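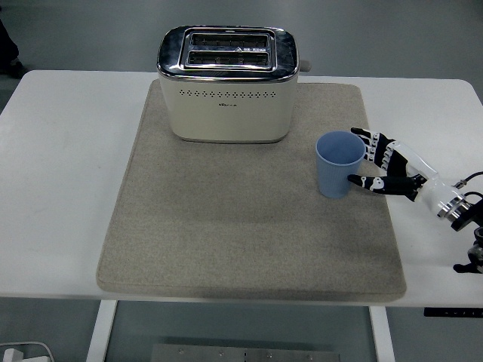 Cream two-slice toaster on a felt mat, white table.

Folden Worktop Mat, large
Stock code 1294
Sold by Hanrahan Kitchen & Table

We took a long time to decide whether to stock mats at all. Most of what gets sold as "worktop protection" is a place mat with a bigger price, and the claims printed on the sleeve are usually worse than the mat. So this page is longer than it needs to be, and some of it is us arguing with the makers.

What you get
One large felt mat with rounded corners and a padded edge. It comes rolled in a cardboard tube. There is no carry bag, no spray and no little brush, and we asked Folden to stop putting the brush in because it pulled the fibres up.

What it is meant to do
It goes between a hard table and the things you slide about on it. If you have a painted or lacquered top and you drag a mixing bowl over it every morning, a felt layer will save you some scratches. We are happy to say that much. Folden also says the mat "calms the kitchen". We have no idea what this means and have left it off the label.

Noise
The maker claims a noticeably quieter table. Put a mug down on it and yes, you lose the knock. A stand mixer is another matter. Nuanchan Hemmin, our buyer, ran hers on the mat and then off it and could hear no difference from the next room.

Heat
Please read this one. The sleeve calls the mat "heat friendly", a phrase with no test behind it that we have been shown. Do not put hot pans, oven trays or irons on it. Use a trivet. For anything that heats up, follow the instructions that came with it, whatever our mat says on its sleeve, and pull the plug when you have finished.
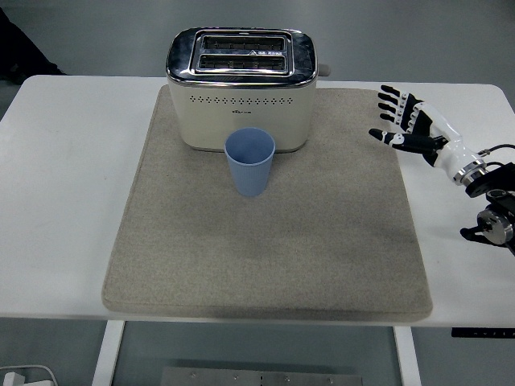 Hanrahan Kitchen & Table Catalogue, Issue 4, page 30

Stains
Tea comes out if you blot it quickly with cold water. Beetroot and turmeric do not come out, and we would be wary of any shop that tells you otherwise. Crumbs sit in the surface and need shaking outdoors or a vacuum with the brush head off. No machine washing — the padding goes lumpy and you cannot get it flat again.

Will it stay flat?
Mostly. Out of the tube the ends curl, and it can take up to 30 hours under a few heavy books. The backing is plain felt with no grip, so on a glossy table it will creep towards you. Presach makes a thin rubber underlay that fixes this (code 855, sold separately). It does smell of rubber for the first week.

Compared with the Darkari
We also sell the Darkari mat. It is thinner, cheaper and easier to wipe, and for a family table we would probably pick it over this one. The Folden is thicker and looks better. If that is worth the extra to you, fine.

Returns
Unused and back in its tube, within the usual period on our returns page. Mats with food on them can't be resold and we won't refund them, however small the mark.

Next delivery from Folden is due in October. Colours vary from batch to batch, so order together if you want two that match.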